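Search this journal
Search
Share 11 Comments 2

Américo Sequeira
December

4. Trays, dishes and the sorting of small personal items

4.1 Background to the household visits

The survey reported in Section 3 told us how many households owned a container meant for jewellery, watches, keys and similar small goods. It told us very little about how those containers were used. People who answered "yes" to owning a tray might empty their pockets into it every evening or might not have touched it in years. We therefore visited 41 of the households in Hivutcombe and asked one adult in each to sort their own small items at whatever table they normally used, in whatever way they liked.

No household was asked to tidy up beforehand. If the table had other things on it, they stayed there unless the participant chose to move them. This was a change from the earlier work by Rutkowska, who cleared the surface and supplied every participant with the same plain mat. Her approach makes it easier to compare one person with another, but it removes the part of the job that most interested us, which is finding a spot for the tray among everything else that lives on the table.

Each participant could use a tray of their own or one that we brought, an open rectangular model with no dividers. We chose a tray without dividers on purpose. Divided trays tell people where things go, and the Avwood pilot had already shown that people given slots will fill the slots, even when they later say they found the arrangement annoying.

4.2 What goes in first

Watches went into the tray before other items in most of the visits. Participants gave different reasons when asked. Several said a watch was the most expensive thing on the table and they wanted it off the cloth. Others said it was simply the biggest. One woman told us she always puts her watch down first at night, so it felt natural to start there, and she had not thought of it as a choice.

Where a household had more than one watch, the watches were nearly always kept together, even when they belonged to different people. They were seldom laid out flat. Leather and rubber straps hold their curve, and a watch placed face up tends to roll onto its side, so the usual result was a small pile near one edge of the tray. Figure 4 is typical in this respect, with two watches overlapping near the front edge and beaded pieces on the cloth outside.

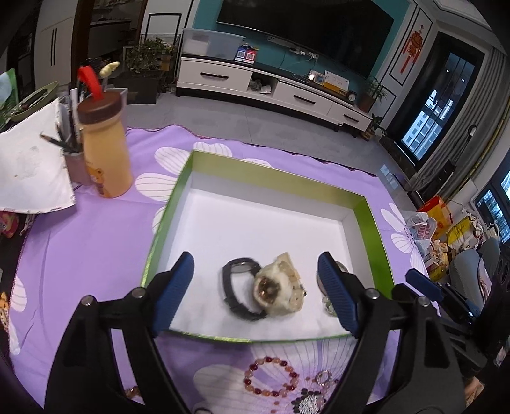 Figure 4. Tray with two wristwatches; bead bracelet and smaller beaded items on the tablecloth.

Beaded pieces were treated quite differently. Bracelets strung with beads were often left on the table until last, and in some homes they never went into the tray at all. When we asked about this, the answers fell into two groups. The first group worried about tangling, or about beads scratching the glass of a watch. The second group did not think of beaded pieces as belonging with watches in the first place. To them the tray was for "good" things or "daily" things, and beads were neither. A few of these participants owned a separate bowl or pouch for beads but had not brought it to the table.

Small rings and pendants were the items most likely to be overlooked. They are easily hidden behind larger objects, and on a patterned cloth they can be hard to pick out. Two participants finished, told us they were done, and then found a ring while folding the cloth. We did not treat these as errors. We recorded the item as unsorted and made a note of the table covering.

4.3 The table around the tray

The tables themselves were busy. Drink bottles, pen holders, loose paper and plates turned up again and again, and all four share the table in Figure 4. Participants rarely moved such things out of the way. They worked in the space that was left, usually at the side of the table nearest to them, and set the tray down with its long or short side facing them depending on how much room there was.

We had expected crowded tables to slow people down. The difference was small, and it disappeared once we allowed for the number of items being sorted. What crowding did change was where unsorted items ended up. On a clear table, people spread their jewellery out evenly and picked from it. On a crowded table, they put it in a strip between themselves and the tray, and then had to reach over the nearer pieces to get anything into it. Bracelets left in that strip were pushed to one side as the work went on.

Table coverings mattered more than we had planned for. Printed cloths were common in Hivutcombe homes, and participants with large floral prints took longer to find the last few small items than those with plain cloths or bare tables. We did not set out to test this and the groups are uneven, so the result should be read with care. It does fit with the comments people made. One man said he could "lose an earring in the petals" and now takes his off over the bathroom sink instead - a habit that has risks of its own.

4.4 Limits of the visits

The visits were made in one town and in one season, and participants knew we were interested in how they sorted things. Some probably did a more careful job than usual. We asked each person to score the session from 0 to 100 for how close it was to what they would do alone, but the scores bunched near the top and we have not used them.

We also relied on what people chose to bring to the table. A person who keeps their best pieces in a drawer may not have wanted to bring them out in front of a visitor. The Rudo diary sheets, which participants filled in by themselves over the following weeks, go some way towards covering this gap and are taken up in Section 5. They show more items per household than we saw at the table, and a larger share of those extra items were kept in their original boxes.

Share 11 Comments 2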